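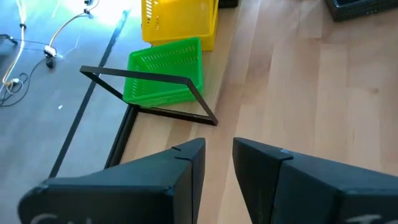

Page last changed: December, 4:16 p.m.

Why are shopping baskets full of holes?

Hi, it's Océane Ross again! I love shopping baskets, especially bright ones like the yellow one and the green one on the wood floor up there. Look at their sides. See all those long, skinny slots?

You might think holes would make a basket weaker (I did, when I was little). But a slot is a spot with no plastic in it, and less plastic means less weight for your arm. The parts between the slots do the holding. They work like the bars of a fence!

Slots help with messes too. If a carton of milk leaks, the milk drips out the bottom and your bread doesn't have to sit in a puddle. Yuck. And you can peek in from the side to see if you forgot the bananas.

Try this at home: cut slots in the sides of an old shoe box with a grown-up's help, then put oranges in one at a time. How many can it carry before the sides bend? Mine gave up on the fifth orange, and it rolled under the stove.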